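Skedow cable-snag fault

The Skedow cable-snag fault was a recurring failure of the Skedow bin-picking cell, a tabletop robot workstation operated at the Dristdale handling laboratory. It caused the arm to stop in the middle of a reach with a false collision alarm and, in a smaller number of cases, to pull a connector out of the gripper board while an object was held. The fault was traced to the external cables running along the wrist. It is often cited within the laboratory's own reports as the Kaewkla stop, after the test series in which it was first recorded.

Background

The Skedow cell was built to test the picking of mixed household and packaging items from an open metal bin. Rigid parts, cloth, soft pouches and foil packets were placed together so that the control software, Skandamix, had to choose a grasp without a fixed model of each item. The arm carried a two-part end unit made up of a gripper housing and a set of fingers. Power and signal lines to the gripper were not routed inside the arm. They were led over the outside of the wrist and held at intervals with ties.

External routing was chosen during commissioning to allow the gripper to be changed quickly. The original layout drawing specified a fixed length of slack at the wrist, but did not state in which wrist position the slack was to be measured. Cables fitted with the wrist at its middle position were therefore too short at one end of the joint's travel and formed a free loop at the other.
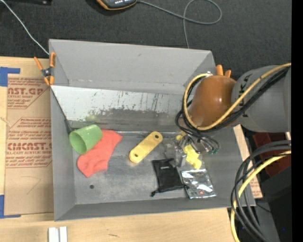 Description of the fault

The first recorded stop took place in April, during the Kaewkla series. The arm had completed 479 picks when it halted above the bin and reported contact on the wrist joint. No contact with the bin wall was found. The operator, Chalerm Hemmin, cleared the alarm and restarted the sequence, and the arm halted again at a similar wrist angle.

Two forms of the fault were later separated. In the first, the cable bundle drew tight as the wrist turned. The added load was read by the joint as a collision and the arm stopped in the normal way. In the second, a slack loop caught on the edge of the bin or on a clamp while the arm was rising. Here the load built up more slowly and did not always reach the alarm limit before the connector gave way.

Loss of the connector was the more serious case. The gripper had no spring return and no brake, so a loss of signal left the fingers in an undefined state. Objects were dropped on three occasions. No injury was reported.

Investigation

An inquiry led by Pichit Prasertsri repeated the stop under controlled conditions. The wrist was driven through its full travel 100 times with the gripper empty, first with the cables as fitted and then with the bundle removed and replaced by a dummy weight. The alarm was raised 64 times in the first run. It was not raised in the second.

The inquiry also examined whether loose objects in the bin had contributed. Flat items lying against the floor required a low approach, which brought the wrist close to the rim and increased the chance of a snag. This was listed as a contributing condition and not as a cause. Wear in the joint and errors in the force reading were ruled out.

A further finding concerned the restart procedure. Operators were allowed to clear a collision alarm from the control desk without inspecting the arm. In several cases the sequence had been restarted with a cable still under tension.

Corrective measures

The slack at the wrist was reset with the joint held at the limit of its travel, and the loop was moved to the side of the arm facing away from the bin. A strain relief was added ahead of the gripper connector. Skandamix was changed to refuse grasps that needed the last part of the wrist's range, at the cost of some picks near the corners of the bin.

The restart rule was also revised. After any collision alarm, the arm must be isolated and the cable run checked by hand from the wrist to the base before the alarm is cleared. Loss of the gripper signal now stops the arm at once and holds it in position until the held object has been removed.

Enclosed routing through a hollow wrist was considered but not adopted for the Skedow cell, as the existing joint had no passage for it.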